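Imow rebound board review: my garden wall can finally have a rest

By the Lullow Touchline blog
March
661 shares | 4 comments

I've been playing five-a-side (badly) for most of my adult life, and my first touch has never been what you'd call reliable. The ball arrives, it hits some part of my foot, and off it goes to somebody in the other team. So when my knee put me out of action over the winter I decided I'd come back with a better touch or not at all, and I bought the Imow rebound board, which is basically a tilting panel on a stand that you kick a football against until your neighbours lose patience.

First things first, the box is big. I live up a flight of steps and I got it halfway before I had to sit down! Putting it together took me most of an evening, mainly because I fitted the back legs the wrong way round and didn't notice until the whole thing leaned over like a drunk goalpost. The instructions are a single folded sheet with tiny drawings. If you've ever built a flat-pack wardrobe you'll manage, but do lay all the bolts out before you start, as two of the lengths look nearly the same and really aren't.

Once it's up, though, I love it. You get four angles. The lowest sends the ball back along the floor, nice and firm, and that's the one I use most. The next one up gives you a sort of bobble to shin height, which is exactly the ball I always get from our left back. The steepest two are for volleys and headers, and I'll be straight with you, I have lost more than one ball over the fence on the steepest.

My routine is 200 passes before work, half with each foot, kettle on before I start. My left was hopeless in the first week. I mean properly embarrassing, I was spending more time fetching than kicking. By the third week I was taking the ball across my body on that side without thinking about it, and in my first game back at the Cetilley cages I brought down a long one with my left and played it square, and a couple of the lads cheered (sarcastically, but I'll have it).

How does it compare with the Tiongson net, which is the one everybody at our place seems to own? I borrowed one for a fortnight. The net is lighter, folds up much smaller and is miles quieter, so if you're in a terrace with thin walls that's probably your answer. The trouble is the return. Hit it anywhere near the edge and the ball dribbles back as if it's tired, and after a while the middle goes a bit slack too. The board gives you the same ball back every time, and for practising a first touch I think that matters more than anything. The net's better for shooting, mind you. 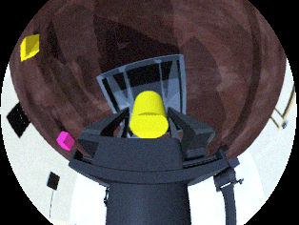
Yellow cylinder, tilted tray beyond.

Now the moans. It's loud, I've said that already but I'm saying it again. Every pass is a proper thwack and I've had to stop doing my early session before eight. The rubber feet are good on the patio and useless on wet grass, where the whole board creeps backwards a little with each kick until you're passing to it from next door's postcode. I've put a sandbag across the back bar and that's sorted it. The angle pin is stiff as well, and with cold fingers it's a right pain. And I'd have liked a cover in the box, considering what they charge.

Would it suit kids? My nephew has had a go and he adored it, but he couldn't change the angle by himself. I'd keep it on the lowest setting for anyone under ten or so.

I'm giving it four out of five. It's gone up a bit in price since I bought mine, so have a look round for an old-stock one, and get the sandbag at the same time.

2973 views

Comments (4)

cagesregular
Had mine two years and the pin does loosen up. Bit of bike grease helps.

leftfootonly
How's the noise compared with just using a wall? Our wall is brick and the neighbours already hate me.

Lullow Touchline
@leftfootonly louder than my wall, sorry! More of a bang than a thud.

mudandboots
Went for the Tiongson in the end because of storage. Agree about the edges, mine's the same.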